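Community Help > Education and Clubs > Robotics > Student Projects

Assessing a case-fitting task in a student robotics project

Ieva Lepik

I am responsible for the robotics course at Solell, where the final project requires students to program a gripper to take up a mobile phone and seat it in its protective case. The class works in three groups, all of which share the same equipment. Each group is assessed on a written plan, a set of recorded attempts and a short report.

The written plans have been of a good standard. Difficulty arises once the phone and its case have to be held together while the last corner is pressed home. If the grip is too light, the phone turns between the fingers. If it is too firm, the side wall of the case is pushed inwards and the phone cannot pass it.

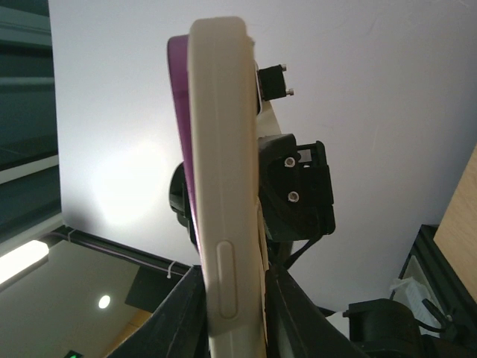

The second matter concerns marking. Our present scheme awards full credit when the phone is completely inside the case and no credit otherwise. One group has objected that an attempt in which three corners are seated is treated in the same way as one in which the phone was never lifted. I consider the objection fair, but I am reluctant to introduce a scheme that depends on the judgement of whoever happens to be marking.

I should therefore be grateful for advice on two points: how the grip should be set for a soft case, and how a partly fitted case ought to be marked. Students may adjust the closing force and the approach angle. They are not permitted to alter the fingers.
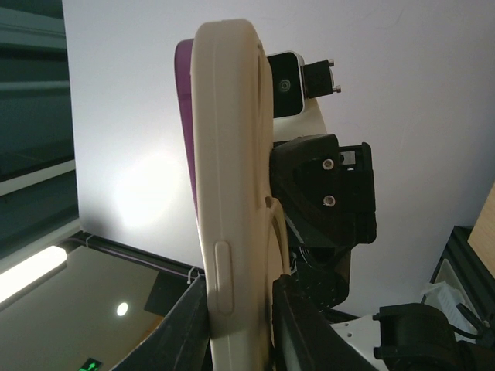
Dzintra Lapiņa

On the first point, I would ask the students to set the closing force with the phone already in its case, and only then to try the two parts separately. A case with the phone inside it is much stiffer than an empty one, and groups that begin with the empty case tend to settle on a force that is of no use later on.

The place at which the fingers close also matters. They should meet the case low down and away from the corner that remains to be fitted. Students should also keep clear of the side buttons - a finger resting on a button cover can wake the phone or change the volume, and a group at our club spent most of an afternoon looking for a software fault on that account.

I have no firm opinion on the marking.

Castillo Robotics Club

We simply gave half marks for anything that was not dropped. It worked well enough for us and there were few complaints.

Flitari Schools Robotics Office

The following guidance was issued to schools entering the handling task and may be of use to the course at Solell. It is reproduced in full, apart from the entry form.

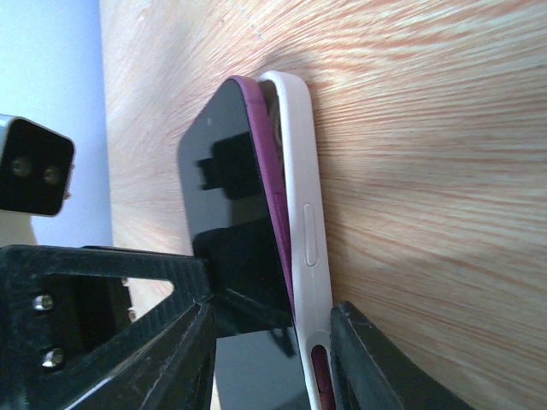 Castillo, August 1, 2022

1. An attempt shall be marked in stages. Credit is given for a secure lift, for entry of one end of the phone into the case, and for full seating along both long sides.

2. Entry of one end shall be accepted where the phone remains in the case for 30 seconds without support from a member of the team.

3. The marker shall record the stage reached and shall not award credit between stages.

4. Teams may use any phone case supplied by the organisers. Cases shall not be cut, heated or lubricated.

5. A team may request a repeat attempt if the equipment stops for reasons outside its control. The request must be made before the next team is called.
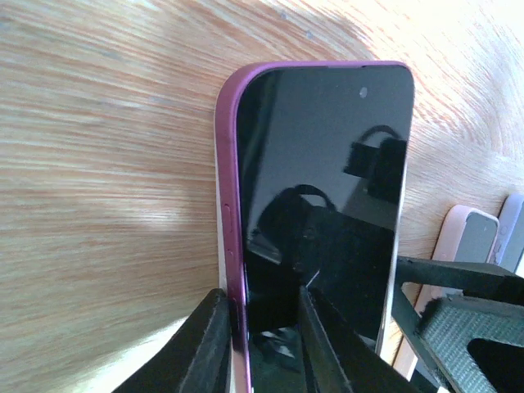

Schools that adopt the staged scheme should agree in advance how the final stage is to be checked. Our practice is to inspect the rim along its whole length by hand once the phone has been released. Where a group relies on camera images for its report, the screen deserves some caution. A black glass screen that is switched off will mirror the equipment above and beside it, and the dark looped shapes in such a reflection may be taken by a detection program for real objects. We advise students to locate the phone by the coloured rim of the case, and to state in the report which part of the image was used.

Ieva Lepik

My thanks to all who replied. The staged scheme will be put to the groups before the December assessment. I would still welcome any experience of setting the approach angle, which has not been covered so far.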